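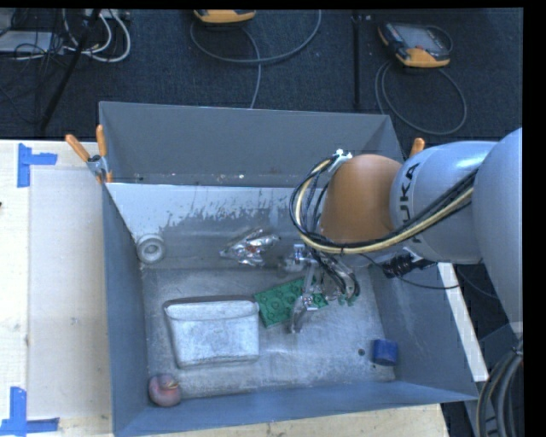
The operators at Follora work in pairs, and the first thing they learn is to stop talking. "When you move the arm from remote, your hands must be calm," says the woman who leads the teaching group. "If you explain something to your colleague at the same moment, the arm also explains it."

Her group has recorded 2414 demonstrations of one task, picking mixed objects out of a metal bin. She started in December with 3000 as the target and does not hide that she is late. From the first weeks, 238 recordings were removed after review.

I asked what was wrong with them. "Mostly the person was too clever," she says. "He made a beautiful pick, but in a way which he could not repeat. For us it is better to have an ordinary pick, ten times, with small differences."

She came to the company from Nanard, where she taught welding paths by pushing the arm with her own hands. This she still likes more. "You feel the weight and you feel when the joint does not want to go. With remote control you have only your eyes. For a bin it is necessary, because your own arm would be in the way of everything."

The hardest moment, she tells me, is not closing the fingers but coming down next to a wall. New operators approach too straight and then correct in panic. She asks them to practice one full day only with approaching, without taking any object. Some of them find this boring and say so.

Soft packaging is another trouble. "A toy brick is honest. A bag changes its shape when you touch it, and then you must decide again. We want that the robot sees how a person decides again."

And does the robot learn it? She is careful here. The last trained version made 204 picks in the evening test before the team stopped it, and she will not give me the number of failed attempts until her colleagues at Zarnley have checked the logs. "Ask me when we have all the 3000," she says. Then she goes back to her station, where her partner is already waiting with the next recording.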